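Honkanen Niltine Wrist Guard Add-On – Product Notice and Replacement Parts

Part family: NWG-557 (guard profile and controller module), NWG-579 (revised module)
Status: NWG-557 withdrawn from sale, NWG-579 shipping
Applies to: single-arm tabletop cells running Niltine motion software, physical or simulated
Notice issued: Sat 23 August

Overview

The Niltine Wrist Guard is an add-on for arms that carry a control pad on the wrist housing. It consists of a controller module, installed in the cabinet between the safety relay and the motion controller, and a guard profile loaded into Niltine. The profile defines a keep-out volume around the wrist housing, the pad and the cable connector. When the planned path would bring that volume into contact with a registered object, the guard reduces speed and then requests a hold.

Units sold under part number NWG-557 do not do this correctly in all wrist orientations. The fault is described below, along with the interim settings and the exchange procedure. Customers who have already fitted NWG-579 need only check the profile version listed under Compatibility.

Description of the fault

The guard volume in the NWG-557 profile is attached to the flange coordinate system. It should be attached to the wrist housing. The two coincide when the last joint is at zero, and they drift apart as the joint turns. At large rotations the volume no longer covers the pad side of the housing, and the guard will accept a path that takes the pad or the connector through the rim of a crate.
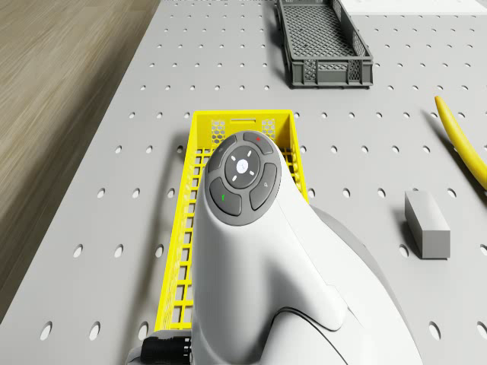
The error is hard to catch in normal commissioning. Our own acceptance test used a vertical approach over a flat surface with the last joint near zero, and every unit passed. The fault was found by Reiko Fukuda at Skitden while she was replaying a low transfer over two open crates. Niltine reported full clearance for the entire move. The contact log from the physics engine disagreed – it recorded the housing touching the near crate rim on two consecutive cycles.

Tetteh Tsikata in our controls group reproduced the result the same week and traced it to the parent reference in the profile file. The module firmware then makes matters worse. If the motion controller reports clearance, NWG-557 suppresses its own torque alarm for the rest of the segment, so a contact that should trip a hold is logged as a warning and the arm keeps moving.

No injuries have been reported. Two customers have reported damaged connector collars, and one has reported a cracked crate.

How to tell if a cell is affected

A cell is affected if all of the following are true:

The module label reads NWG-557, with any suffix.
The guard profile version is 7 or lower.
The task includes moves in which the last joint turns away from zero while the wrist is below the clearance height set for the tallest object.

Mixed tabletops are the most exposed. A table holding crates, plates, cans and mugs has several rim heights close together, and path planners tend to lower the wrist between them. Cells that handle one flat part at a fixed height are unlikely to meet the third condition, but the module should still be exchanged.

Symptoms seen in the log:

"Guard clear" together with a torque warning in the same segment.
A position error on the last two joints that recovers when the arm lifts.
An object pose that changes between cycles with no grasp recorded.

Interim settings

Apply these until NWG-579 is fitted. They restore a safe stop but lengthen the cycle.

1. Put the cell in manual mode and lock out automatic start.

2. In Niltine, open Guard, then Profile, and set Suppress Torque Alarm to Off. Save and restart the module. The setting does not take effect until restart.

3. Raise the clearance height above the tallest registered object by at least the full depth of the wrist housing. Include the connector and any strain relief in that figure.

4. Limit the last joint so that it turns only while the wrist is above the clearance height.

5. Jog the arm by hand control to each pick and place point with the gripper pointing straight down. Confirm that the Niltine model and the table agree before allowing any rotation.

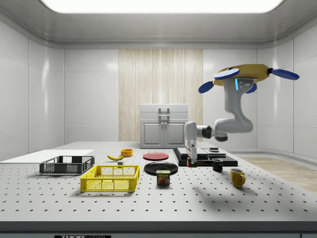 6. Run the task at reduced speed for one full cycle and read the log. Any torque warning that is not paired with a hold means that step 2 was not saved.

Do not widen the guard volume as a substitute for these steps. A larger volume attached to the wrong reference is still in the wrong place, and it will cause false holds on the opposite side of the wrist.

What changed in NWG-579

The guard volume is attached to the wrist housing and follows it through the full range of the last joint. The connector has its own volume, which can be resized for right-angle plugs.

Torque alarm suppression has been removed from the firmware. The module now trips on its own measurement regardless of what the motion controller reports. This was requested by Arnaldo Bettencourt, who handles returns for us, and we agree that it should have been the original behavior.

The acceptance test now includes a low pass beside a crate with the last joint at both limits. The test runs in simulation first and is repeated on hardware for each firmware release.

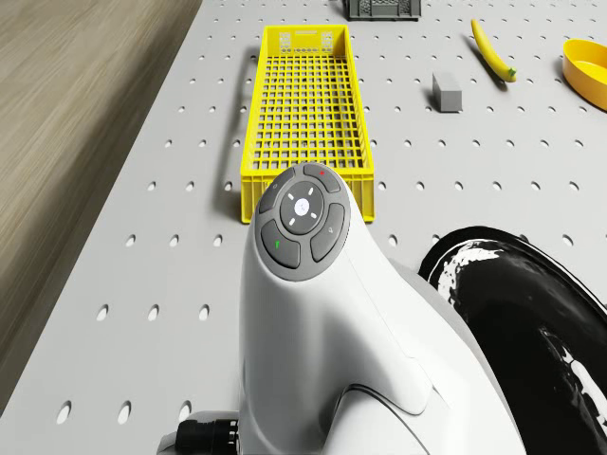
Wrist control pad at the near end of the yellow crate, simulated cell.

Compatibility

Motion software: Niltine with guard profile 8 or later. Profile 7 will load on NWG-579 but the module will refuse to enable.
Relay: Alitz two-channel safety relay, unchanged from NWG-557.
Mounting: same rail clip and connector positions. No rewiring.
Simulation: the profile file is identical for physical and simulated cells.

Exchange procedure

NWG-557 modules are exchanged free of charge. Send the serial number and the current profile file to the Honkanen service desk, attention Skarphéðinn Hafþórsson. Replacement modules ship before the old one is returned. Please return the old module by the end of September and mark it as withdrawn so that it is not refitted as a spare.

Stored settings are not carried over. Clearance heights raised as an interim measure can be returned to their earlier values after the acceptance test has passed on the new module, and the completed test sheet should be kept with the cell's safety file.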